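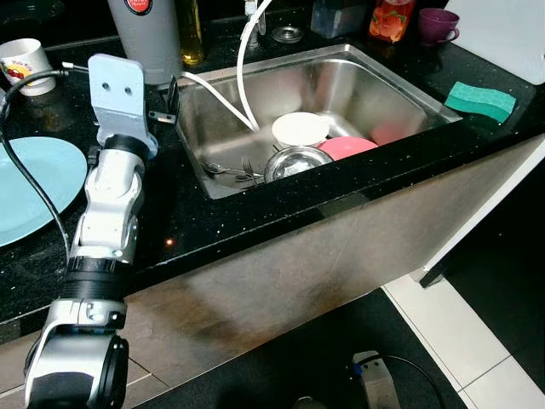 Visit to the Prullell kitchens, Atville
26 April 2023

Prullell opened its Atville site to visitors for the afternoon and nine of us went over from Skesberg. The site is a plain two-storey block behind the bus depot. Parking is at the back and you have to ring twice. We signed the visitors' book, left our coats in the office and were taken straight through to the kitchens.

There are three of them, and they are used for a project called Mahama. The aim is to gather examples of ordinary kitchen jobs done by robot arms under a person's control, so that a learning system can later be trained on them. The work started in February. The kitchen we spent most time in has a black speckled worktop, a steel sink and the usual crockery, with bowls, mugs and plates in and around the sink.

An operator moves a pair of handles and the arms follow. Each attempt at a job is called a run. A run has a written instruction, such as "put the bowl on the plate", and a start and an end marked by the operator with a foot pedal. The camera pictures and the positions of the joints are saved together. If the two drift apart in time the run is thrown out, and we were told this was the main cause of loss in the first weeks.

The list on the wall had 19 jobs on it. Most were to do with washing up and clearing away: moving cutlery to the rack, turning a mug the right way up, lifting a plate out of the sink. The cutlery jobs are the slow ones. A fork lying flat on a hard surface is difficult to get hold of, and the operators slide it to an edge or go for the handle where it rests on another piece. They are allowed to do it either way.

Between runs someone moves things about. A card gives the starting layout, but only loosely — "mug left of the sink", for instance — and the rest is up to whoever is setting out. Prullell used to mark the places with tape. They stopped when a trained model did well with the tape and badly without it.

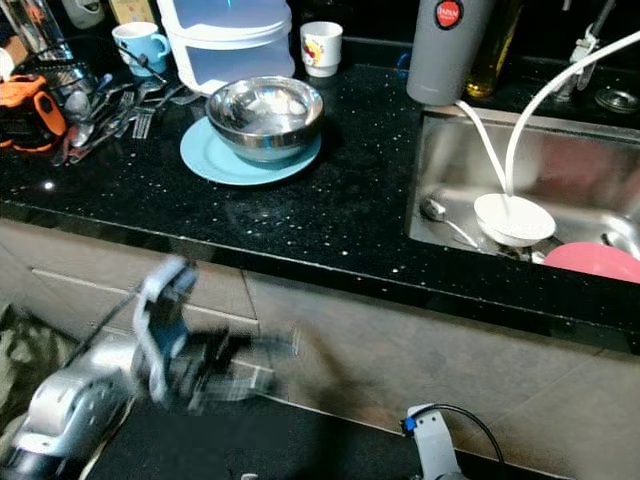 What happens to a run when the arm drops something?

It is kept and marked as a failed attempt, with a short note saying where it went wrong. If the operator picks the thing up again and finishes the job, the run is marked as a recovery, and those are stored in a folder of their own. Training so far has used the clean runs and the recoveries. The failed ones are being held for a separate piece of work on spotting mistakes.

After the kitchens we were shown the checking room, where two screens play runs back at double speed. The checker reads the instruction, watches to the end and passes the run or sends it back. The total on the board was 236 passed runs for the week, over all the kitchens. I had expected more. A good part of the day goes on resetting the worktop, and operators change over every 40 minutes as their wrists get tired.

Several of us had a turn at the handles. My first go at a bowl took far longer than it should have. You have no feeling of weight or touch, so you watch the fingers the whole time and stop looking at anything else. The regular operators move both arms together without seeming to think about it.

Tea was in the office afterwards. We asked for a copy of the instruction cards to compare with our own at Skesberg, and these are to be sent on. We also asked how they word jobs that need two arms, and they said the cards leave that to the operator.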